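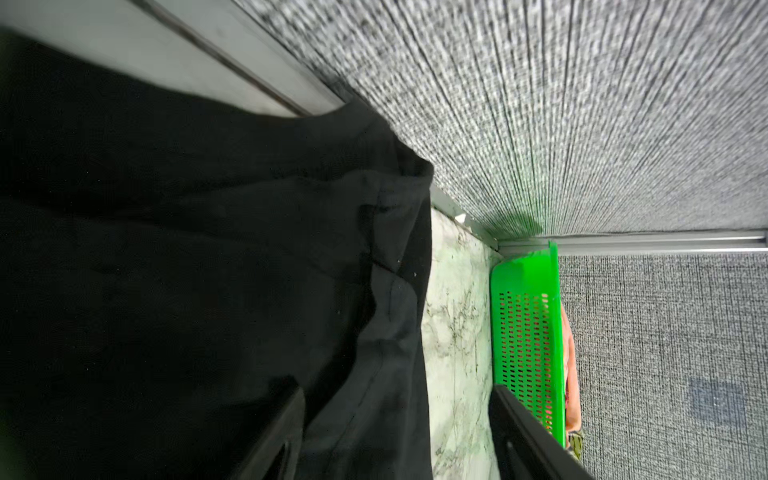 What does routine care of the cell involve between garment sessions?

Routine care covers the gripper fingers, the wrist cameras, the arm mounts and the work surface, in that order, and it is completed before any object is returned to the table.

4.2 Layout of the cell

The Purura cell consists of two arms mounted on a front rail, facing a marble-patterned tabletop enclosed on the other three sides by gray textured panels in an aluminum frame. Each arm carries a two-finger gripper and a small wrist camera. A fixed camera covers the workspace as a whole. The layout was settled in July and was not altered during the period reported in this section, which comprises 326 sessions and 3,403 garment handling cycles.

Garments are worked in the middle of the table. A perforated green basket is kept in the back right corner, where both panels limit its movement. In earlier trials the basket was placed at the front of the table, and operators reported frequent contact between its rim and the right arm during homing. Moving it to the corner removed that contact but reduced the clearance available to the right gripper, and the wrist approach angle was changed accordingly.

4.3 Care of the fingers and wrist cameras

Dark cloth places the heaviest demands on the fingers. Fibers gather at the contact faces and in the openings near the finger base, and the grip on a single layer weakens gradually, with no fault being raised by the controller. Fingers are therefore wiped with a dry cloth after every session and removed for inspection after every 18 sessions. The Pernora fixture is used to check that the two faces meet evenly when closed. A finger that fails the check is replaced, and its partner is replaced at the same time.

Camera windows are cleaned with the gripper open and the arm held in its service pose. When a finger closes on raised cloth, the material may come so near to the wrist camera that most detail is lost. Staff are asked not to adjust the focus on the basis of such views. Focus is judged at the standard standoff height only. 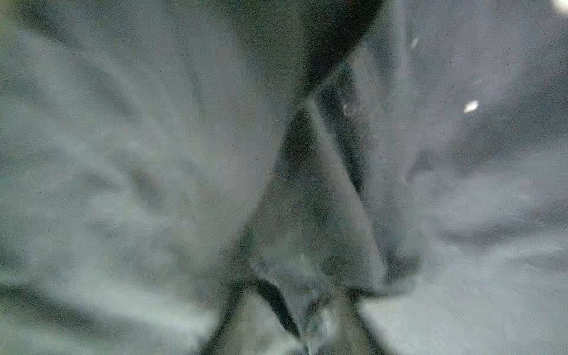
4.4 Mounts, conduits and work surface

The base fasteners of both arms are checked for torque at the start of each week. The flexible metal conduits are then examined along their full length while the arm is moved slowly through its range by hand. Any conduit that pulls tight at the wrist is given more slack before power is restored. During the reporting period, 53 such adjustments were entered in the Brurkix log, most of them on the left arm.

The tabletop is wiped from the back panel toward the front rail. Lint collects along the metal trim where the panels meet the table, and a soft brush is used there in place of a vacuum nozzle, which had lifted the trim on one occasion. The basket is then put back against the corner and filled to no higher than its rim.
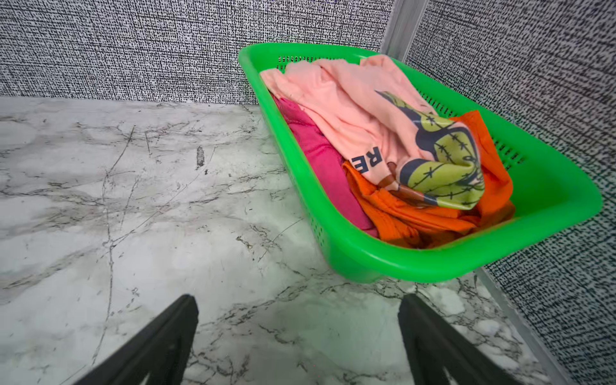
Cloth standing above the rim was found to interfere with the approach path, and Amancay Espinoza revised the loading instruction to state the limit in plain terms. Ivana Leiva repeated the reach test under the revised instruction using the Leone procedure, and the right arm completed it without contact. The revised instruction took effect on Feb 5, 2021. Figure 3 gives the fixed-camera view of the cell, with both arms reaching toward the back of the table.
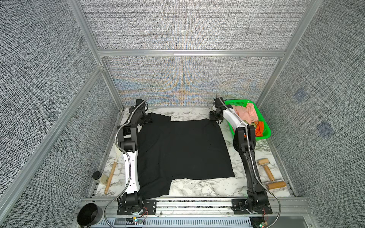 Figure 3. The two-arm cell with a black garment on the tabletop and the basket in the back right corner.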